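Teaching the arm to put in a memory module: how we record by hand and by remote

This guide is for a person who has the arm already installed and calibrated, and who wants to record the first useful demonstrations of PC assembly. I wrote it for new people in the Pillgate lab, but other groups asked for it, so I put it on the page.

Before you start

Put the computer tower on its side and take off the side panel. Check that the tower cannot slide when you push on the board with your hand. If it moves, fix it now. A tower that moves two millimeters in the middle of a session will spoil all recordings after it, and you will notice it only in training.

Start the Nelov recorder and do one short test recording. Play it back and look at three things: the joint angles, the gripper opening, and the camera time stamps. If the time stamps jump, restart the recorder before you do anything else.

Step 1. Guide the arm by hand to the key poses

Switch the arm to free-drive mode. Hold it by the last link, not by the gripper fingers, and move it slowly to each pose that the task needs. For the memory module I save four poses: above the tray, at the module, above the slot, and at the slot. Press the save button only when the arm is quiet. Hand guiding gives good positions but poor force data – your own hand is in the measurement – so we do not use these movements for training.
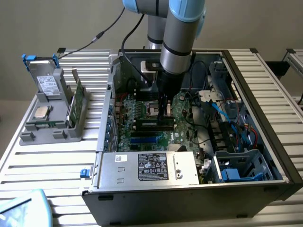
The pose above the slot is the one which people save badly. They come too low, and then the remote operator has no room to correct the angle. Stop with the fingertips a little above the row of memory slots, and look from the side too, because the heatsink and the drive cage are both in the case and the arm must pass them also on the way out. I keep the parts tray on the left of the tower, with the RAM module standing upright in its slot, so the gripper can take it without turning it first. The hard drive and the CPU chip stay in the same tray for the later tasks.

Step 2. Record by remote control

Go to the Varholm controller and load the saved poses. Set the speed scale to 30 percent. Higher is possible, but a new operator makes small shaking movements at high speed and the model learns them.

Start recording at the first pose. Take the module, lift it straight up, move to the pose above the slot, and stop for one breath. Then go down. When you feel resistance in the handle, do not push harder. Go back a little, correct the angle, and try again. Keep these corrections in the recording! Aba Wumbei compared models trained with and without them, and the one with corrections was clearly better when the slot was not exactly in the expected place.

Step 3. Label and save

Mark each recording as good, corrected or failed directly after it ends. After lunch you will not remember. Failed recordings go to their own folder and are not deleted.

For a first model, plan 100 good or corrected recordings. Our full set for this task has 1,677, collected until March, but the first model was already useful for finding mistakes in the setup.

If the gripper loses the module

Stop the recording, open the gripper and put the module back in the tray by hand. Do not try to pick it from the board with the remote – the small components near the slots break easily.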